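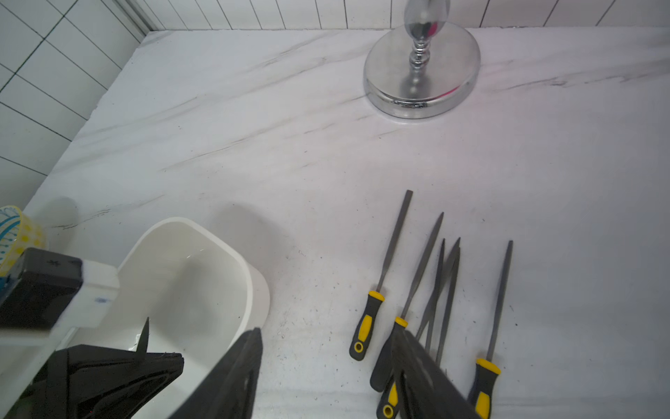 Page last changed: 5/24/18

Where Does Marble Come From?

Have you ever put your hand flat on a stone counter and noticed how cool it feels, even in summer? If the counter is white with soft gray lines wandering through it, there is a good chance you are touching marble, and marble has a very long story to tell!

It starts at the bottom of a warm sea, millions of years ago. Tiny animals lived there, and many of them had shells. When they died, their shells sank down and piled up, layer on top of layer (think of snow falling for a very, very long time). The weight of it all squeezed the bottom layers until they turned into a rock called limestone.

Then the ground moved. It moves slowly, about as fast as your fingernails grow, but it never seems to get tired. Some of the limestone was pushed deep down where it is terribly hot, and there it was cooked and squeezed all over again. It didn't melt. Instead, the little grains inside it grew into new crystals that fit together like puzzle pieces, and that is marble.

So what are the gray lines? They are called veins, just like the ones in your arm. Pure marble is white, but a bit of clay or other mineral mixed into the old sea mud can leave a streak of color behind. The lines bend and slant because the rock was pushed about while it was hot.

People dig marble out of big open pits called quarries. At the Pelstead quarry, Iida Rissanen and her crew cut out blocks as tall as a grown-up, using a long wire with diamond beads on it. One block there weighed 3000 pounds, and that was one of the small ones! The blocks are sawed into slabs and rubbed until they shine.

Marble does have one weak spot, and it is lemon juice. Lemon juice is an acid, and it eats away a little of the stone and leaves a dull mark. If you spill some, wipe it up quickly and tell a grown-up.

Words to know
Limestone: rock often made from old shells
Vein: a line of color in a stone
Quarry: a place where stone is cut from the ground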